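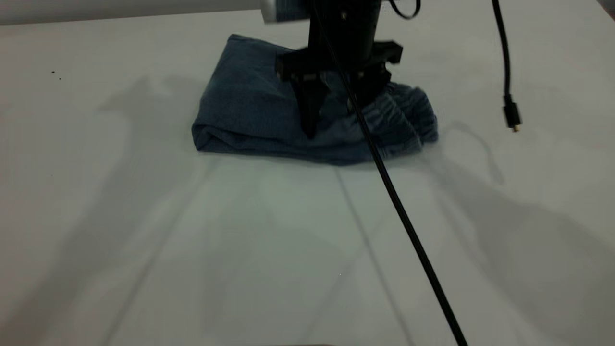
Posley opens its newsletter tool to small shops

The marketing company Posley has opened its newsletter tool to small shops in the Trestow area. Until March the tool was available only for clients with more than 2000 subscribers, and many shop owners have asked for a smaller plan.

The new plan includes nine email templates and a simple page with the results of each mailing. Shops can also plan their social media posts three weeks ahead. The agency Figueiredo translated the help pages.

Prusetti, a bakery supplier, tested the plan during the winter. The company writes on its blog that more readers opened the mailings when the subject line was short.

Registration is open on the Posley website until the end of May.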